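Print this article | E-mail this article

When Nestbridge Surgical Center began moving routine wound closure to its robotic suites, 30 operating room employees were asked to learn new duties. Surgeons now work from a console several feet from the table, and scrub staff manage instruments and thread at the patient's side.

The center logged 306 robot-assisted procedures in the program's first year. Training takes over four weeks, and each team practices suturing on tissue before it is assigned to a case. 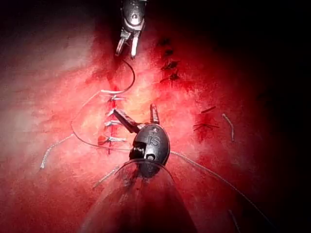 "The stitch is the same, but the conversation in the room is different," said Sizwe Buthelezi, who oversees training. Nurses now call out each instrument change, and a short team review is held at 7 a.m. A second suite opens in January.

We use cookies to improve your visit. Accept | Settings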